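Planning next year's gripper money

It's nearly December, so it must be time for me to talk to you all about budgets again (sorry!). The Lultthorpe workshop has been running its two hand-held grippers for a good long while now, and after a lot of tea and a fair bit of back and forth we have a plan for what to buy next.

The short version is that we'd like a second pair. We got prices from Nisel and from Dritov, and the Nisel pair came in $517 cheaper once cables were added in — do always ask about cables, please, as the first Dritov quote left them out altogether. Delivery is 7 weeks from Nisel and 10 from Dritov, so an order placed before the holidays would reach us in time for the spring sessions, and I would dearly love that.

We also went back and forth on tables. The folks over at Nisbet bought a big adjustable bench and are very fond of it, but most of what we do is small tabletop work with everyday bits and pieces, and a plain wooden top does us nicely. I'd sooner see that money go toward spare fingers and a few more stands and trays to practice on.
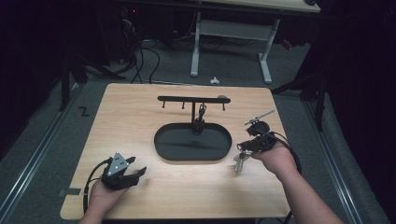

Spare fingers are the line I'd ask you to look at most kindly. They wear, they get swapped around, and last year we hadn't set aside a penny for them, so every set came out of the general pot. I've put in enough for 2 sets per gripper this time, plus a little for replacement cables. The full sheet is in the shared folder, and if something on it looks odd to you, drop me a line before the order goes in.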